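Subject: Re: [ekitz-users] how many grippers for a first order?
From: Nhàn Trương
To: ekitz-users

Patricio Nieto wrote:
> We have money for one order before December and I can't decide
> between two hand-held grippers plus a spare, or four and no spares.
> Also, is anyone paying for storage separately or does it come out
> of the same pot?

Hi Patricio, hi all,

Go for four! We started with two last year and I spent the whole spring wishing we'd been braver. With four you can have people out in different places at once, and the variety you get back is lovely: cafés, lobbies, shared tables, all the odd light you never get in a lab.
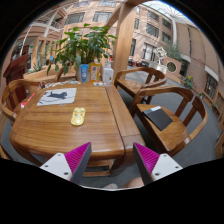 On spares, the only thing we've really got through is finger pads. Soledad keeps a bag of them in her desk and swaps them in a couple of minutes, so I'd put a line in for pads and screws and leave it at that. Ours came to 67 euros for the year, which made our finance office very happy.

Storage we pay for separately. It was in the equipment pot at first and it was a nuisance, as the drives kept arriving on a different invoice from everything else. We now set aside 600 for drives and 2,000 for people's time sorting and labelling, and I'd push the second figure up if you can. Sorting is slow work and we ran short.

Do ask Ekitz for the delivery date in writing before you sign. Ours slipped, and Telmo had already booked the helpers.

Happy to send you our spreadsheet, it's a bit of a mess but the formulas work. Has anyone else tried the Arnanik mounts yet? I'm itching to order a pair.

Nhàn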